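3.2 Tiled benchtops and the people who keep them

We came to the question of tiled benchtops by a fairly roundabout path. The first stage of the Orkow housing survey was meant to be about floors, and the questionnaire we posted to households had only one line on kitchens, tucked in near the end. What came back surprised us. People wrote in the margins, and over the page, and in two cases on separate sheets folded inside the envelope, and a good share of what they wrote was about grout. Of the 598 replies we were able to use, 40 came from homes that still had a tiled kitchen bench, and it is those homes that this section is concerned with.

It helps to say a little about where they are. Orkow grew quickly, and the older streets on the Busine side were built by a small number of local firms who bought their materials in bulk and used them wherever they would go. The same tile might turn up on a laundry wall, a bathroom floor and a kitchen bench within a single house, and quite often in the house next door as well. Rondonuwu, the neighbourhood on the far side of the river, was built a little later, and by then laminate had become the ordinary choice. Almost all of our tiled benches are therefore in Busine, and a reader who knows the town will not find that very remarkable.

Householders tended to talk about their benches by colour first and by trouble second. Blues, greens and browns were all mentioned, with a fondness that we had not expected for something so many of them also described as a nuisance. Figure 3 shows a bench in blue.

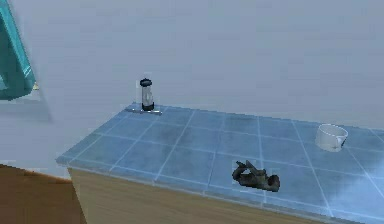 Figure 3. Rendered view of a benchtop in square blue tiles with pale grout, over a light tan, wood-like cabinet front.

The complaints themselves were much as one would guess. Crumbs settle in the joints, rolling out pastry is a misery, and a wine glass set down on a grout line will wobble until somebody moves it. Pale grout drew the most comment, particularly from people who cook with turmeric or beetroot. Several households had tried regrouting in a darker shade and were happy with the result, though one wrote that her kitchen had looked like graph paper ever since and that she had half a mind to scrape it all out again.

Against this we have to set the reasons people gave for keeping their tiles, and these took up rather more room on the page. A hot pot can be put straight down (this came up again and again, often underlined). A cracked tile can be lifted and replaced for very little money if there are spares in the shed, and in Busine there very often are, left behind in boxes by whoever built the place. Some people had quotes of well over $500 just to have the old bench taken out and carted away, before a new one was even chosen, and decided they could live with the grout after all.

There was also a softer kind of reason, harder to code and, we think, just as important. Benches were tied up with the memory of who had stood at them. Respondents told us about learning to knead on a board laid over the tiles, about children tracing the lines with a finger while they waited for tea, about a chip near the sink that everyone in the family could find in the dark. The Zusier coding scheme, which we used for the rest of the survey, has no real home for remarks like these. We placed them under “attachment, other” – not a very satisfying label – and we return to them in Section 4.

We should be careful about how far all this can be stretched. People who dislike their benches badly enough have presumably replaced them already, and so would not appear among our tiled homes at all. The follow-up visits in July were also made only to those who invited us in, and a person who invites a stranger to look at their kitchen is likely to be on fairly good terms with it.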